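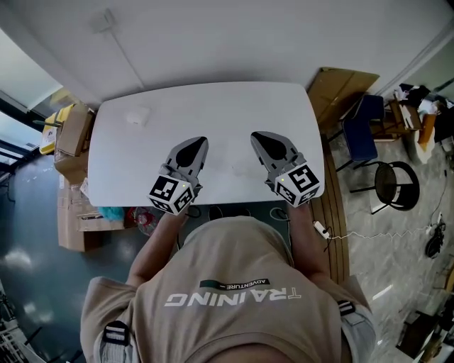
A reader left a comment under my last post saying I'd been far too kind to the self-driving shuttle, and that anyone who calls it the future has never tried to catch it in the rain with a pram. Fair enough! I was kind. I'd only ridden it twice at that point, both times in lovely weather with nowhere to be. So I promised I'd use it properly for a month and write it up, and this is me doing that (a bit late, sorry, January got away from me).

For anyone new: Diltumero is the company running the little electric shuttles between Carnegie station and the Trinness shopping centre. They've got no steering wheel. There's a staff member on board during the trial, who sits on a fold-down seat near the door and mostly answers questions about whether it's going to crash. The route is a loop, down past the library, along the back of the sports ground and into the Trinness car park, then home again the same way except for one block where the roundabout is.

I'll get the complaint out of the way first. It's slow. Really slow. I've been overtaken by a kid on a scooter who then turned around to wave at us. Top speed on the sports ground stretch feels like a decent jog, and whenever it sees something it doesn't like it brakes with a sort of polite firmness and everyone grabs a pole. Things it doesn't like include pigeons, wheelie bins that have rolled past the kerb, and one particular bush outside the dental clinic which I'm told has since been trimmed. On a windy day that bush cost me a train.

But then the thing I hadn't expected is how calm it is. My usual bus, the 191, is driven by people who are trying to keep to a timetable written by someone who has plainly never met a level crossing, and you can feel it in every corner. The shuttle has no idea it's late. It just goes along. By the second week I'd stopped bracing at the lights, and I'd started reading again on the way in, which I haven't been able to do on a bus for years without feeling sick.

The roundabout is where it gets interesting. People around here treat that roundabout as a suggestion, and the shuttle is very good at following rules and not so good at guessing what a bloke in a ute is about to do. So it waits. And waits. One morning we sat there for what my phone said was just over 2 minutes while cars kept coming, and the woman across from me started giving it advice out loud, the way my mum does with the telly. "Go on, love. Go now. No, you've missed it." In the end somebody in a delivery van stopped and waved us through, and of course the shuttle can't see a wave, so then we had the van and the shuttle both being courteous at each other until the staff member pressed something on her screen and off we crept.

I asked her about that afterwards. She said she has to step in a lot less than she did at the beginning, and that most of it's the roundabout or people parking in the stop. She also said the question she gets asked more than any other is whether she's worried about her job, and she's sick of it, so I was very glad I hadn't asked.

About the rain comment. The reader was right. We had one properly filthy morning and the service was suspended before I even got to the stop. The sensors don't cope with heavy rain, apparently, or they cope but the company would prefer not to find out how well. Either way there was a message on the sign and no replacement bus, and it's a 200 metre walk back to the 191 stop, none of it under cover. I was soaked. I had a pram's worth of sympathy for the pram people. If council wants anyone to rely on this thing to get to work, there has to be a plan for weather that isn't "try again tomorrow".

Then there's the booking app, Samari, which you need for the evening runs. I don't love it. It wants your location all the time, even when you're on the couch, and it sent me a notification at 5 am to tell me my trip was confirmed for 6 pm. My neighbour has given up on it and just stands at the stop looking hopeful, and she says it picks her up anyway, so make of that what you will.

Would I keep using it? In the mornings, yeah, if it's dry and I've left myself some slack. Coming home with shopping it's brilliant, because the floor is dead flat and the door lines up with the kerb every single time, and you don't have to heave anything up a step. An older man I got chatting to had his walking frame with him and said it was the first time he'd gone to Trinness alone since his hip was done. I've thought about him more than I've thought about the bush.

The trial's been extended, and they're looking for 200 regular riders to fill in a travel diary. I've signed up, so you'll be hearing more about that roundabout. Next post is meant to be about the new bike cage at the station though, so if you've been locked in it or out of it, let me know in the comments.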